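September

Spent the morning on the equipment budget again. We have 4000 for the rest of the year. Casix wants 2000 for the second arm, and Kershaw quoted 1725 for a new set of finger pads and the wrist camera mounts. Both together leave very little for spares.

Corn and pot task on the table.

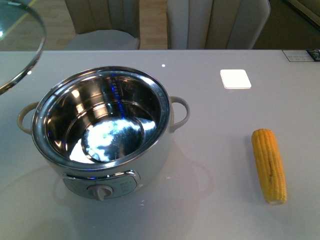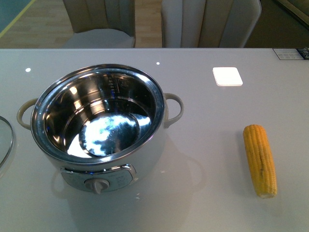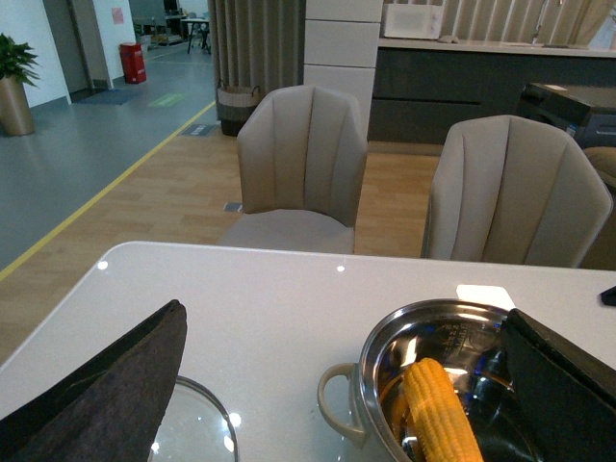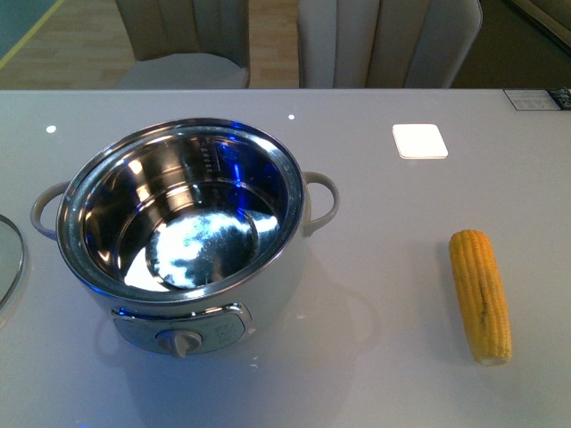
Wrote to Furker after lunch to ask if they rent arms by the month. If they do, I would take the Kershaw parts now and leave the arm until spring. Kultville also needs 4 power supplies out of the same money, and I had left those off the sheet. Added them. Have to call Casix before 5 about how long the quote holds.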